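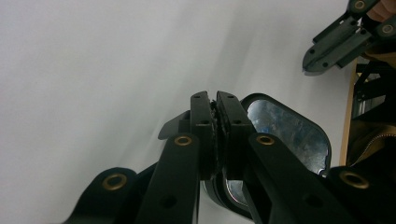
Lalari: small household things and where they get put away

README, version of 1 April 2025

Welcome, and thank you for taking an interest in Lalari! It's a table of written records about tidying: what was lying on a table, where it ended up, and what the person putting it away called it at the time. There are 3,152 records in all. If you work on household vocabulary, storage design, or simply how people decide that a hand mirror lives with the combs and a roll of tape doesn't, we hope you'll find something here to enjoy.

The project began with Bethel Mekonnen and Kalkidan Gashaw comparing the contents of their kitchen drawers over a long lunch, and it grew a good deal from there. Berhanu Abera wrote the entry sheet (and rewrote it, patiently, each time one of us wanted another column). Selamawit Tefera checked the names of things, and Natnael Hailu keeps the files in order and answers the mail.

What is in the folder

records.csv has one line per thing put away. Start with this one.
things.csv lists the things themselves, more than 300 of them, with their everyday names and any other names people used.
homes.csv lists the places things were put: boxes, trays, jars, a drawer, the shelf over the sink.
notes.txt has remarks typed in as people spoke them, lightly corrected for spelling. Some of these wander off into family history, and we left them that way.

The columns in records.csv

thing: the short name, always lower case, always singular, even for scissors (we argued over this and "scissors" won, so please don't go looking for "scissor").
called: what the person said. It is often more interesting than the short name. One small dish is "the saucer," "the ring thing" and "Grandma's" in the same afternoon.
from: where it was lying before it was picked up.
home: where it was put. This matches a line in homes.csv.
sure: yes, no or maybe. It is the person's own feeling about whether that was the right place.
again: filled in if the thing was moved a second time before the end of the sitting.

How a sitting goes

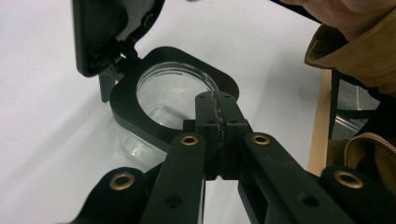
Each sitting starts with a mixed lot of things out on the table and the storage close by, and the person works through them in any order they like. We ask them to talk as they go, though a few preferred to work quietly, and their "called" column is thin as a result. The "from" column is given from the sitter's side of the table, so "right edge" means the strip of light wood that runs down the right of the white top, and everything inward from it is plain "table." A container standing on the white part can be a thing or a home depending on what the person decides to do with it, so you'll find a few of them in both things.csv and homes.csv under the same name.

A sitting lasts 20 minutes. If someone was in the middle of a decision when the time was up, we let them finish it, and we typed in the last line as usual.

About the names

We use three made-up labels for families of storage, and they confuse every new reader, so let me set them down plainly. Panitz is anything with a lid that comes right off. Feyisa is anything open at the top, from a cereal bowl to a shoebox that has lost its lid. Flastadent is the label for upright holders, the sort you stand brushes and pens in; it started as a joke about toothbrushes and stayed. Lidded jars used without their lids are under Feyisa, which Selamawit would like you to know was not her first choice.

Things to watch for

Mirrors, trays and picture frames were hard to file. People leaned them, laid them flat or set them on top of something else, and our "home" column has no good way to say "against the wall, behind the box." Look for the word "leaning" in notes.txt.

The first 6 sittings were typed up before the "sure" column existed, and it is blank for all of them. Please read blank as missing and don't turn it into a no.

Paper goods are underrepresented. We meant to add a stationery round in August, and it is still on the list.

Using and sharing

You're welcome to use Lalari for teaching, research or your own curiosity, and to pass it along with this file attached. If you correct a name or add a column, send Natnael a copy, even a rough one. He would also be glad to hear what you call the ring thing in your house.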